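Open day at the Promer mill, Sutley

The Promer flour mill opens its doors to the public once a year, in May, and this time I managed to get a place. I have been buying their bread flour for years and live less than an hour away by train, so I had run out of excuses. These are my notes, mostly for people on the baking list who asked what there was to see.

The mill is at the bottom end of Sutley, past the bus garage, on a strip of land between the river and the old goods line. From the station it is a flat walk along the towpath. There are no signs until you reach the gate, and the gate you want is the second one. The first is for lorries. Several of us stood at the first one until a man in a hairnet came across the yard and sent us round.

We were split into groups at the weighbridge. My group was led by Hanna Maksymiv, who runs the laboratory, and for the second half by Hryhorii Lytvynenko, one of the shift millers. You get a hairnet, a white coat and earplugs, and you have to leave watches and rings in a locker. Beards need a net too. Flat shoes are compulsory and two people in heels were lent boots.

The intake

Wheat comes in by road, nearly all of it from farms on this side of the county, with some Canadian wheat for the strong flour. A lorry was on the weighbridge when we arrived. A probe on an arm is pushed down into the load at several points and sucks up a sample, which goes by pipe to the laboratory hatch. The driver waits in his cab until the result comes back. Hanna said they turn loads away a few times each harvest, usually for moisture, sometimes for insects.

The tests at intake are moisture, protein, weight by volume and the falling number. I had read about falling number on flour bags abroad and never understood it. Ground wheat is mixed with water in a tube, the tube is heated and stirred, and then a rod is let go at the top. The time it takes to sink is the falling number. If the grain has started to sprout in a wet summer, the starch breaks down, the paste is thin and the rod drops fast. Bread made from it has a sticky crumb. She had two loaves cut in half on the bench to show the difference, and we were allowed to press them. The bad one stayed pressed.

I asked why British bags rarely give the number. She said customers of the bulk flour get it on a sheet with every delivery and shop customers have never asked.

Cleaning

This was the part I knew least about. The wheat goes through sieves, then over a sloping table that shakes and has air blown up through it, so that stones travel one way and grain the other. There was a tray of things taken out over the past year: flints, bits of baler twine, a spanner, a great many snail shells and the buckle from a dog collar. After that come magnets and an optical sorter, made by Uniyal, which looks at the grains as they fall and knocks out the dark ones with puffs of air. You can't see it working, only hear it, a sort of crackle behind the panel.

The clean wheat is then damped and left to stand in bins. Soft wheat gets less time than hard. The water toughens the bran so that it comes off in large flakes. Hryhorii said that if he could explain only one thing to visitors it would be this, as everybody wants to look at the rollers and the rollers can't put right what was done badly in the bins.

The roller floor

We climbed to this by an iron stair on the outside of the building. It is loud and warm, and the whole floor moves slightly under your feet. The roller mills stand in two rows and are painted cream, with a glass panel in the front of each. Behind the glass you see the stock falling in a thin curtain. The first rollers are fluted and only break the grain open. The later ones are smooth and reduce the white part to flour. Between each pass everything goes up by air to the sifters on the floor above and comes back down to a different machine.

Hryhorii opened a flap and took a handful from under the first break, then from the second, and so on down the row, laying the handfuls side by side on a blue board. By the end there was bran with almost nothing on it, flat and light like sawdust. He flattened the flour samples with a paddle and dipped the board in water, and the differences in colour showed up at once. This is an old test and the laboratory has a machine for it, but the millers still do it at the start of every shift.

The oldest of the roller mills is No. 9. It was made when the building was put up and has been rebuilt twice. The others have been replaced. I asked whether it was kept for show and was told that it does first break on the brown flour and they would be in trouble without it.

The sifters on the top floor are big boxes hung from the ceiling on canes, and they swing in a circle. We looked at them from the doorway only. I would have liked longer there, but some people found it made them queasy, and one of our group, Bakari Rashidi, who bakes for a café in Clumby, went down early for the same reason. He caught up with us later at the packing line looking perfectly well and with a bun in his hand.

Packing and the stones

The packing line was stopped for the open day, which was a pity. The sacks are filled from a spout, stitched at the top and put on a belt to the warehouse. The batch on the pallet by the door was numbered 3,042, and the label tells you the date and the shift as well if you know how to read it. I have since looked at the bag in my own cupboard. It is on the bottom seam, very faint.

In a lean-to behind the warehouse there is a single pair of millstones, run by an electric motor, which makes the stoneground wholemeal. It is Damián Robles who dresses the stones. He had the top one lifted off on its crane and was cutting the furrows again with a pick. It takes him most of a week, and he does it when the flour starts coming out warm. People stood three deep for this and asked more questions than anywhere else on the tour. He lets you put your hand on the stone. It is rougher than it looks from a distance.

Tea and the talk

Tea was in the canteen, with rolls and a seeded loaf from the test bakery. The seeded loaf was good and the white rolls were ordinary. There was a short talk by Uliana Hordiienko on growing wheat with less nitrogen, from a trial on her family's farm outside Clumby. Her yields were down and her protein was down further, and she put the figures up without trying to make them look better. The mill takes her crop for biscuit flour. Someone at the back wanted to argue about heritage varieties, and she said she had tried two and they fell over.

The shop was open afterwards. Bags were at the usual price apart from the rye, which was reduced. I bought more than I could sensibly carry.

If you want to go

Places are released at the end of winter through the mill's own website and are gone within a day or so. Children under ten can do the intake and the canteen but are not allowed on the upper floors. There is no lift. The tour is free, though there is a box for the air ambulance by the lockers.

The 805 bus runs from Clumby and stops outside the garage. The last one back leaves before six, so if you are in the late group you will need the train. Take a bag with proper handles. Wear something you don't mind getting dusty, as the coat only comes down to the knee and flour gets in at the collar. I was still finding it in my ears the following morning.

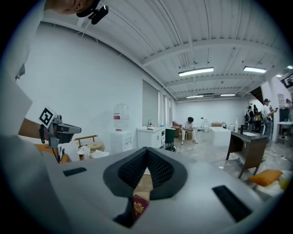
I baked with the rye the next day, using the recipe on the back of the bag with a little more water than it says. The loaf was flat but the taste was right, and the second one, proved for half an hour less, came out better. Bookings for next year are not up yet. Hanna said the sifter floor may be closed then while the canes are replaced, so anyone who particularly wants to see it should ask before booking.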